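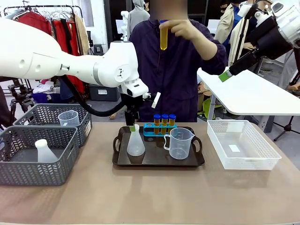 Ebuka Uzor has been putting teaching glassware away for long enough to have opinions about trays. Most of what he looks after at the Hadley site is now plastic, but he still says glassware, as does everyone else in the prep rooms at Detcombe College. He shares the job with Jacinto Bermúdez, who came over from the catering side. We met on a Tuesday, between the morning classes and the afternoon ones.

Uzor's first point was that a practical lesson is won or lost on the tray. Each group gets one, and everything the group needs should be on it before the door opens. "If they have to get up to look for a flask, you've lost five minutes," he said. "Then they meet their friends at the cupboard and you've lost ten."

The college runs 144 practical sessions a term across the two sites, and Hadley takes 57 of them. Each one has a sheet listing what goes out. Uzor writes the sheets by hand first and types them up when he has seen the lesson run once. A typical tray for the younger groups holds a conical flask, a measuring jug and a rack with its tubes. He likes a black tray for this. A white flask shows up well against it, and so does a drip.

He is particular about handles. The trays have a cut-out at each short end, and he wants them carried with both hands, by one person, with the jug's handle turned so that it can be picked up without reaching across the rack. "People put the jug down any old how," he said. "Then someone goes for it and takes the rack with them."

Baskets do the rest of the work. Detcombe used to keep its spare jugs and flasks in cardboard boxes, which went soft at the bottom. Bermúdez suggested plastic baskets with holes in the sides, having used the same sort for cutlery. "You can rinse things, put them in, and the air gets round," he said. "You can see what's in there as well, if you come at it from the side."

The rule he brought with him is that a basket is never filled to the top. Flasks stand upright in theirs. Measuring cups go in another, and the two stay apart even when there is hardly anything in either. I asked whether that was a waste of shelf. He thought it over. "It is a bit. But I'd sooner have a half-empty basket than have to dig."

For the coloured liquids they use water and food colouring, made up in the morning. Yellow is the favourite. Red stains the caps, Uzor says, and blue is hard to tell from the blue racks when the room is dim. The tubes are filled at the bench, capped and stood in the rack, and they stay capped until the teacher says otherwise. He holds each tube up at chest height to look at the level before it goes back. He has tried doing it by crouching down to the rack, and his knees objected.

They don't agree about everything. Bermúdez would have every cap in the building the same colour. Uzor would keep the mixture, on the grounds that a class can then be told to take the dark blue ones and leave the rest alone. The argument has been going since December and neither of them expected to settle it while I was there.

Money came up, as it does. Last year's order for plasticware came to £1,782, most of it tubes and caps. The flasks last. The jugs last too, although the lines on the side fade with washing, and a jug whose lines can't be read from arm's length is moved to the watering shelf. "I've gone over them with a marker," said Uzor. "It comes off by the end of the week. Don't bother."

What about glass? There is still a cupboard of it, 50 pieces or so by the label on the door, and the older students use it. Uzor corrected himself when he saw me write that down. The label says 50, he said, and he hadn't checked it lately. For first lessons he wants plastic every time. A dropped plastic flask is picked up and rinsed, and the lesson carries on.

Clearing away takes the pair of them twenty minutes if the trays come back complete. Caps go into a bowl, tubes upside down on the pegs, flasks and cups into their baskets. The tray is wiped last. Bermúdez does the wiping and Uzor reads down the sheet, and anything missing is written on the back of it.

At ten to one the first of the afternoon group were already in the corridor. Uzor went to find another rack, and Bermúdez asked if I could hold the door.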